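The case against the decanted kitchen
Opinion

Every January I am told that my worktop is making me unhappy. The cure is always the same: buy a set of matching boxes, empty your food into them, throw the packets away and feel calm. I have tried it twice, and I don't believe it.

Start with the claim that boxes save space. A bag of crisps shrinks as you eat it. A wooden box stays the size it was on the day you bought it, and then needs somewhere to live. In the kitchens I know, that somewhere is the worktop, next to the toaster oven.
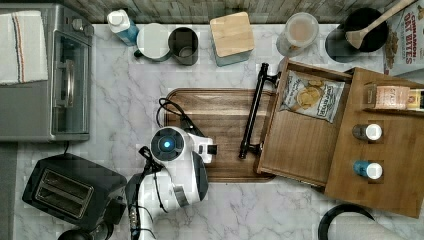

Crisps in a wooden box, cereal still in its packet.

The Prukier catalogue that came through my door offers a "starter pantry" of 12 pieces. Starter! Samura will sell you 10, plus labels. Neither says much about what happens when the flour comes in a bigger bag than the tin will hold, so you end up with a full tin and the rest of the bag behind it, held shut with a peg. I now own both the tin and the peg.

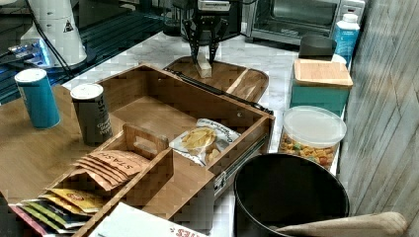 Lids are my other complaint. A good lid is a fine thing if you are keeping out damp or moths, and I wouldn't store rice without one. But a hinged lid wants as much room open as the box does shut, and snacks kept in a wooden box with a latch and a fold-back lid are often, like the curly yellow ones here, still in their plastic bag. So the bag does the work and the box gets the praise. Tea is the exception. An organiser where the packets stand in a row, colours showing, saves you rummaging, and I'd keep mine if I had to give up the rest.

Then there is the tray. Ko, a shop I otherwise like, says a tray "gathers" a worktop. Mine gathered post, keys and a torch for 3 weeks, and I had to lift the lot whenever I wanted to chop an onion. 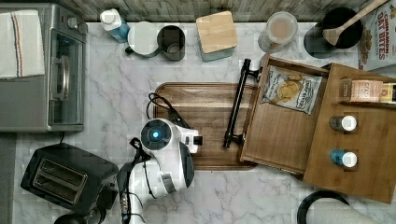
Photo: Starkusent

I can see the appeal of a row along the back wall: mugs, a canister, a jar, the spoons in a crock. It leaves the front clear for cooking, and it costs nothing if you already own the mugs. That is as far as I'd go. The cereal can stay in its box, where the cooking times and the use-by dates of this world are printed, and the 400 labels can stay in the shop.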